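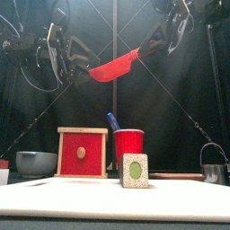
Coltotska Recipe Cards: README

Hi! This is my typed-up copy of the recipe cards that came out of the Magnusson boarding house kitchen, 1,668 of them in all. I started on it in September, thinking it would keep me busy for a month or so (ha), and I'm still fixing typos.

What you get

One big file, cards.csv, with a row for each card. The columns are card number, title, ingredients, method, and notes. The notes are my favorite part, full of stuff like "too salty, ask Iris" and "double this for Sundays". I left all of that exactly as written, spelling included.

There's also a smaller file, sample.csv, with 300 cards in it if you only want to poke around.
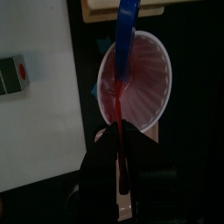 Measurements are a mess, so please read this bit before you try to scale anything. The cooks wrote "cup" for at least 2 different sizes, and on the older cards a "glass" might mean either of them. I put my best guess in a column called cup_guess and kept the original wording in ingredients. If my guess looks silly for a cake, it probably is! Go with your gut.

How I typed them

By hand, in the evenings, with Halvard Torvik reading the Norwegian ones out loud to me over the phone. I tried a scanning program first, but it read every "tsp" as "top" and I gave up after one box. Anything we couldn't read is marked [??]. Some 40 cards are missing a title, and those just say "untitled" plus the first ingredient. 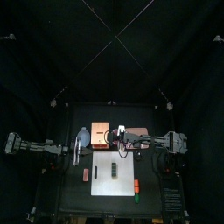
The card numbers are mine, by the way. The boxes had been shuffled long before I got to them, so number 12 isn't older than number 900. Please don't use them to work out dates.

Known problems

- Oven heat is often just "hot" or "medium". I didn't turn those into degrees.
- The pickle cards are old and I haven't checked any of them for safety. Read them for fun, but use a modern recipe for canning.
- A few soups are in there twice under different names.

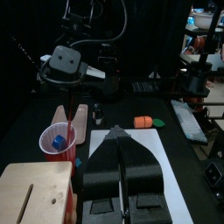

Using it

Cook from it, print it, make a calendar out of it, whatever you like. A mention of Coltotska would be nice. If you spot a mistake, send me the card number and what you think it should say, and I'll dig out the card and have a look. The next version will go up under the name Huvuris, same files, fewer typos I hope.

Last updated 27th May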